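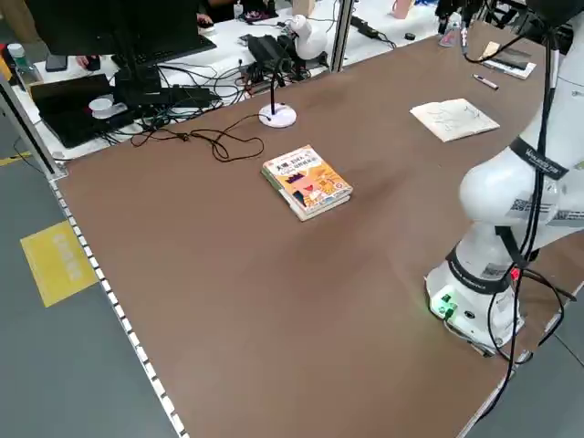 탁자 위의 책 두 권

읽는 시간 4분 · 2025년 8월 22일

로렌츠 후브만은 관세를 세금이라고 부른다. 지난 4월 소책자 《국경의 가격》을 낸 뒤로 같은 설명을 여러 번 되풀이했다고 한다.

"수입업자가 통관할 때 냅니다. 그다음에는 가게 손님이 나눠 냅니다. 외국 정부가 수표를 써 주는 일은 없어요."

그가 자주 드는 예는 소도시 루센의 공구상 코벡이다. 626유로에 들여오던 절단기에 17퍼센트 관세가 붙었고, 가게는 두 달을 버티다가 값을 올렸다. 국산으로 바꾸려 했지만 맞는 규격이 없었다.

"주인은 자유무역론자가 아닙니다. 관세에 찬성표를 던진 사람이에요. 자기가 낼 줄은 몰랐다고 하더군요."

보호를 받은 공장이 사람을 더 뽑으면 이득이 아니냐고 물었다. 후브만은 뽑은 사람만 세면 그렇게 보인다고 답했다. 값이 올라 주문을 줄인 업체는 통계에서 찾기 어렵고, 항의할 단체도 없다는 것이다. 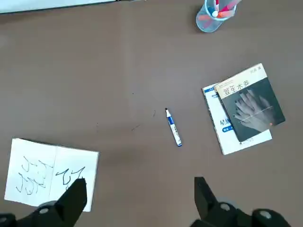
키프로노 셈웨타는 생각이 다르다. 관세가 없었다면 베르노다리의 주물 공장은 벌써 문을 닫았을 것이고, 거기서 일하던 50명은 다른 도시로 떠나야 했을 것이라고 그는 말한다. "값싼 절단기가 그 사람들 집세를 내 주지는 않습니다."

후브만도 이 반론을 안다. 그는 공장을 살리고 싶으면 예산에 올려 보조금으로 주라고 한다.

"그러면 얼마가 드는지 보이고, 의회가 해마다 표결해야 합니다. 관세는 한번 정하면 그대로 남아요. 제가 찾아본 것 중에는 처음 이유를 아는 사람이 없는 품목도 있었습니다."
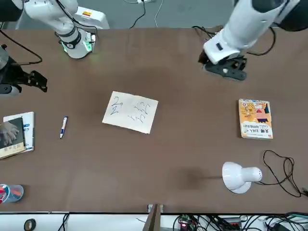
긴 갈색 탁자와 그 위의 물건들

소책자는 1000부를 찍었다. 다음 책에서는 수입 할당제를 다룰 생각이다. 관세보다 나쁘냐는 질문에는 "누가 허가증을 받느냐를 먼저 봐야 한다"고만 했다.

공유 17 · 댓글 6

새 글을 이메일로 받아 보시려면 뉴스레터를 구독하세요.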